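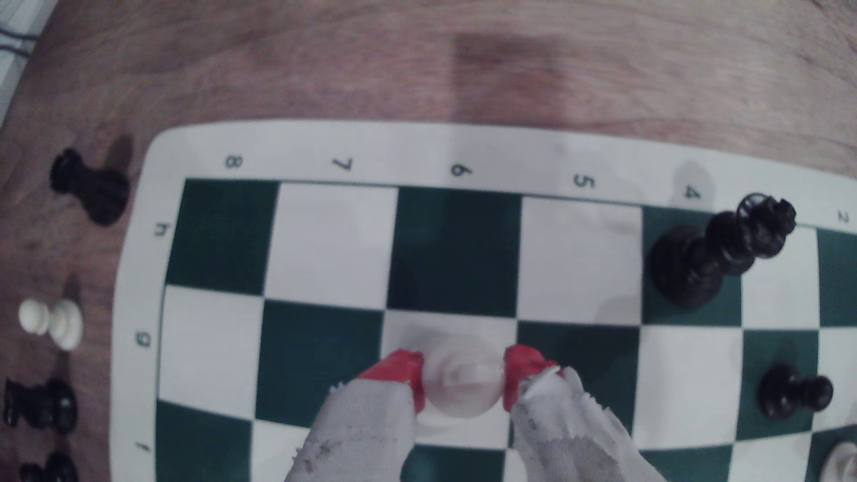

Pawn in the grip over the g-file, black king by the rank labels.

Board Tasks Working Group > Data Collection > Chess setup: rules for accepting demonstrations

alacroix (Coordinator)
Colleagues are asked to comment on the draft acceptance rules for the chess task before the April collection period opens. The target for the period is 2000 accepted demonstrations across the two sites, Flesivmont and Akovia. The draft reads as follows.

1. A demonstration begins with the gripper open and clear of the board.
2. The operator moves one piece from its starting position to the square named in the prompt.
3. A piece must finish entirely inside its square. A base touching a line is a rejection.
4. Any other piece knocked over ends the demonstration, and it is discarded.
5. Spare pieces may stand on the table beside the board.

Comments on rule 4 would be particularly welcome, as the sites have applied it differently in the past.
Apolline Lacroix

a_tully
Thank you for circulating this. Flesivmont cannot support rule 4 as written. When a neighboring piece falls and the operator sets it upright with the gripper, that recording contains a correction, and corrections are what our last policy lacked. It handled clean moves well and had no response once something went wrong. We request that such recordings be kept and labeled "recovered."

Rule 5 is acceptable to us.
Ailbhe Tully, Flesivmont

akovia_lab2
Akovia takes the opposite view on rule 4. We kept recovered recordings in an earlier set on the Jostura arm and the trained policy began brushing against tall pieces on its way to the target. Our reading is that it copied the approach that caused the fall along with the repair that followed. We would ask that the rule stand.

a_tully
That result may have more to do with how the recordings were cut than with whether they were kept. If the segment before the fall is masked in training, the policy sees only the repair. Could Akovia confirm whether any masking was applied?

akovia_lab2
No masking was applied. The tool in use at that time did not offer it.

xaba_ops
A point on rule 5 from the labeling side. Reviewers have difficulty when spare pieces stand close to the border of the board, as they do next to the g and f labels in the picture at the head of this thread. The automatic piece finder sometimes reports them as being in play. Of the 853 recordings we reviewed from the pilot, 50 were returned for this reason alone. We propose a minimum distance between the spares and the board edge.

alacroix (Coordinator)
The proposal from Xaba is noted. Would the sites object to a distance of one square's width?

a_tully
We would object mildly. The policy will one day run on tables that have not been tidied. If the piece finder cannot tell the table from the white border, the correction belongs in the piece finder. Operators should be left to place spares where they fall naturally.

xaba_ops
We understand the argument, but the labeling budget is fixed and each returned recording is reviewed twice. A compromise would be to apply the distance to half of the sessions and record which half in the session sheet.

k_orrin
May I raise board orientation, which the draft does not mention? In the picture the rank numbers run along the top and the file letters down the left side. Our operators have been setting the board with the ranks down the side. If the prompt says "g6" and the board has been turned, the square is in a different place on the table. Either the orientation should be fixed or it should be entered for each session.

akovia_lab2
Akovia supports entering it for each session. Fixing it would teach the policy a position on the table in place of a square name.

a_tully
Flesivmont agrees with Akovia on this point. Kindly also specify that the coordinates must be left uncovered where possible. A king standing at the edge can hide a number from the camera, and the 3 is hidden in this view.

alacroix (Coordinator)
The position at present is as follows. Orientation will be entered in the session sheet by both sites. The spacing of spares will follow the compromise from Xaba. Hidden labels will be permitted, as ordinary play produces them, and reviewers may consult the session sheet in such cases.

Rule 4 remains open. I propose that each site record 5 sessions with the "recovered" label and the masking described above, and that these be held outside the main set until both policies have been compared.

akovia_lab2
Agreed, provided they do not count toward the 2000.

a_tully
We would prefer that they count, but will not delay the start over it. Please send the revised session sheet when it is ready.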